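Skoltell five-finger hand, long-term review: good grip, worrying thumb
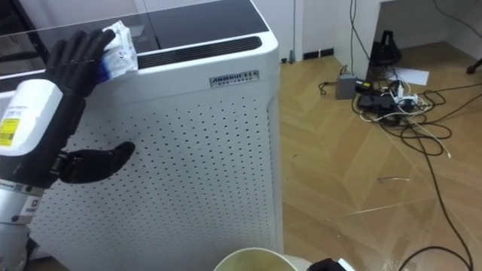 Posted in May by the workshop desk, Adasach Reviews
Filed under: robot hands, grippers, faults

Short version first, I've got to be somewhere. The Skoltell hand is very good at picking up soft rubbish and has one fault bad enough that I'd hold off buying until it's fixed. Details underneath.

What we ran. Right, the job was tidying. Two arms, a bin on the floor, crumpled wrappers and bits of packaging left on top of things at different heights. Pick up, carry over, let go. Dull work, which is what you want for a long test, you stop watching the clever bits and start noticing the annoying ones. 2,387 picks logged before I stopped it. Wanted 3,000. Didn't get there, see below.

Grip. Lovely. Thin crinkly plastic is horrible stuff for a robot, weighs nothing, changes shape when you touch it, and the fingertips on this cope far better than the Mercado hand I had before. The Mercado used to shove the wrapper along until it fell off the far side. The Skoltell curls over and takes hold. Slick surfaces fine too. I had expected trouble on glossy tops and there was hardly any.

Noise is low, a sort of soft whirr. Wrist is stiff, no play in it that I could feel. Cable routing at the wrist is neat enough, mine hasn't snagged.

Setting up took an evening. The manual is poor. The page on finger calibration tells you to see the page on thumb calibration and that page tells you to see the first one. You get there in the end by trying things.

Now the fault.

The thumb stops listening. No warning beforehand. The fingers close as told, the thumb stays out wide wherever it happened to be, and the controller reports a full closed grip. That last part is what bothers me. A stuck thumb I could live with, things stick. A hand that says it has closed when it hasn't is another matter, because everything further up believes it. The arm lifts, swings over, and whatever it had is being held by fingertips alone against nothing much.

With a wrapper, who cares, it flutters to the floor. But then the second time it happened the arm set off at full speed with the thumb still sticking out and clouted the side of a cabinet. Hard. Left a dent and knocked the arm into its own collision stop. If that had been somebody's wrist or face I'd be writing a very different page. The emergency stop worked, I'll give them that, and I had it within reach. Keep yours within reach.

Tried, in order:

Power off and on. Clears it, for a while.
New cable. No change.
Firmware update. Seemed better for a day, then back again.
Turning the grip force down. No change, and it drops more.
Slowing the arm whenever the hand is closed. Doesn't cure anything but takes the sting out, and I'd do it whatever hand you've got.

It's worse after a long run, so my money is on something in the thumb motor getting warm and cutting out to protect itself. Sensible thing for a motor to do. It just needs to tell the controller. I can't prove that, I've not opened the hand up and doing so kills the warranty.

Support. Wrote to Skoltell twice. First reply asked if the hand was plugged in. Second was much better, proper person who had read my logs, said they could see the thumb position not changing while the grip flag went to closed, and that a fix was being looked at. No date given. I asked if other owners had been told and that bit went unanswered. They should be told. There's nothing on the product page as I write.

If you already own one: don't trust the grip flag. Read the thumb position yourself and halt the arm if it hasn't moved when the fingers have. It's a few lines of code and the position reading is right even when the flag is wrong, at least on mine. Stay outside the reach of the arm while it's running, and that includes nipping in to pick up something it dropped, which I did far too often in the first week.

If you don't own one: the Skeritz three-finger gripper is uglier and clumsier with thin plastic, and it has never once lied to me. For boxes and bottles I'd have it over the Skoltell today. For wrappers and bags there's nothing else I've used that comes close to the Skoltell, so I'm keeping it, with my own check bolted on and the arm set slow.

Good: grip on thin soft things, quiet, stiff wrist, useful position readings
Bad: thumb drops out, reports closed when it isnt, manual, silence on the product page

Score: 2 out of 5. Would be a 4 with the thumb sorted. Will re-run the test when the new firmware turns up and change the score here if it's earned.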